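Section 7: When the hand gets stuck on a cupboard door 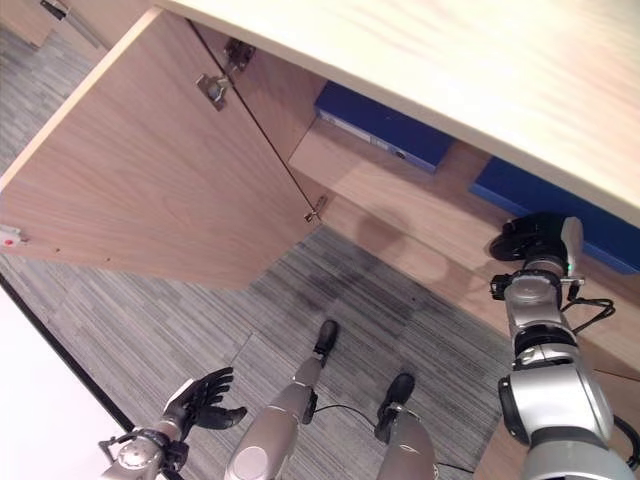 Fig. 7. Desk cupboard with the door open, left hand clear, right arm near the binders.

I wrote this part of the Wemberg set-up guide after our worst afternoon with the thing, so please bear with me if it goes on a bit. The short version: the robot kept hold of a cupboard door after the task had ended, then tried to step back. The door was already as far open as it would go, the hand didn't let go, and the whole robot started leaning forwards while its feet shuffled about on the carpet. I got to the stop button in time (just!) and the only damage was a bent cable bracket at the wrist, but I wouldn't fancy a repeat.

The log gave us fault 345, "grip not released". If you're seeing 502 instead, that's a balance fault and you want Section 9, although the two do like to turn up together. When they do, sort out 345 first.

CAUTION: Never pull the fingers open by hand while the arm is powered. They can close again without any warning, and they close hard.

CAUTION: Stay out of the space between the open door and the legs until the robot is on its hoist. If it goes over, that's the way it goes.

What you'll need

The hoist and both straps, the Ustent hand controller with a full battery, the small hex key from the lid of the case, and a second person. I know it's tempting to do this alone. I did it alone the first time and spent ages trying to hold a strap with my knee.

Freeing the hand

1. Press the red stop button on the controller and keep hold of the controller. Don't put it down on the desk, you'll want it in a moment.

2. Get your second person to bring the hoist in from behind. Clip both shoulder straps and take up the slack until the straps are snug. You're not trying to lift the feet off the floor at this stage.

3. Turn the arm power off at the back panel. The arm may sag a little, so whoever is on the hoist should be ready for it.

4. Wait 23 seconds. The hand holds some charge after the power goes, and the Findasel drive board needs that long to let go of it. I count out loud, which gets me funny looks.

5. Now open the fingers, starting with the thumb and working outwards. They should move with light pressure. If one feels solid, stop and go back to step 3, as the power is probably still on.

6. Swing the door gently away from the hand. Check the hinges while you're there. A door that has been leaned on can drop slightly, and then the robot will misjudge the edge next time round.

7. Look over the cable at the wrist. If the outer sleeve is split, don't power up again. Tape won't do, I'm afraid.

Note: The right arm on our unit ends in a plain round flange with no fingers on it, so it can't grip anything, but it can still knock into a shelf. Before you switch back on, make sure it has a clear path out of the cupboard. Ours caught the underside of the desktop on the way up and set the fault off all over again.

Stopping it from happening again

The cause, in our case, was a release check that had been switched off. Somebody had turned it off in May to speed up a demo and it never got turned back on (all right, it was me).

1. On the controller, open Hand, then Left, then Release check. Set it to On.

2. Set the release delay to 2 seconds. Shorter than that and the legs start moving before the fingers have finished opening.

3. Under Legs, tick "Wait for hand". The Costigan walking software leaves this unticked after every update, so look at it again each time you install one.

4. With the straps still on, run the door task at slow speed. Watch the hand, and keep your thumb over the stop button. You want to see the fingers spread fully before either foot lifts.

5. Run it once more with a loose strap, and only take the hoist away after that run has gone cleanly too.

Note: Thick carpet makes all of this worse, because the feet drag when the robot tries to correct itself. If you get fault 345 on carpet but never on a hard floor, lower the step speed one notch and try the slow run again before you go hunting for a broken sensor.

Settings in this section last checked Friday, July 10, 2026.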